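Caring for Shallow Metal Plates in the Shared Kitchen

Issued by the Sturholm Residence Office. Last revised 5/10/18.

Residents of Sturholm and Trestden share one set of round metal plates, kept in the lower kitchen cupboard. The plates are sturdy, but their finish dulls when they are scrubbed with the wrong materials or put away damp. Please follow the steps given on this page after each meal.

What you will need

A soft sponge
Mild dish soap
Two clean cotton cloths, one for washing up and one for drying
White vinegar, for water spots only

Washing

1. Scrape food into the bin. Use a rubber or silicone scraper; knives and forks leave marks that cannot be removed.
2. Fill the sink with warm water and add a small amount of soap. Let the plate soak for 20 minutes if food has dried on.
3. Wipe the surface with the sponge, following the circular direction of the finish. Do not use steel wool or scouring powder.
4. Clean the rim separately with a folded cloth. Grease collects there and is easily missed.
5. Rinse both sides under running water.

Drying and inspection

Dry the plate at once, front and back. Set it flat on a clear part of the table under good light and look across it from a low angle. Streaks and soap film show most plainly where the light falls on the metal. Small items, such as rings and napkin holders, should be kept off the plate during this check, as they may scratch it.

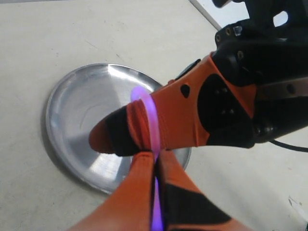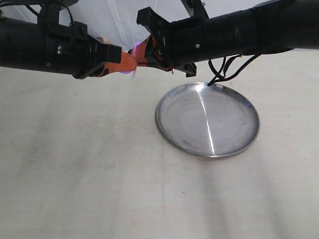 Can vinegar be used on the plates every day?

Daily use is not advised. Vinegar should be kept for water spots, applied with a damp cloth, and rinsed off promptly. Soap and warm water are sufficient for ordinary meals.

Removing water spots

Mix one part vinegar with four parts water. Moisten a cloth, wipe the spotted area, and leave it for no more than one minute. Rinse and dry again. If a spot remains after a second treatment, set the plate aside for the kitchen office — do not attempt to polish it out.

Storage

Stack plates by size with a sheet of paper towel between them. Stacks should not rise above the line marked inside the cupboard door. Plates reserved for the December dinner are stored in Room 26 and are not for everyday use.

Damaged plates may be left with Baoshan Guo at the kitchen office. Requests for replacements should be addressed in writing to Zhenhua Shen and should state the cupboard from which the plate was taken.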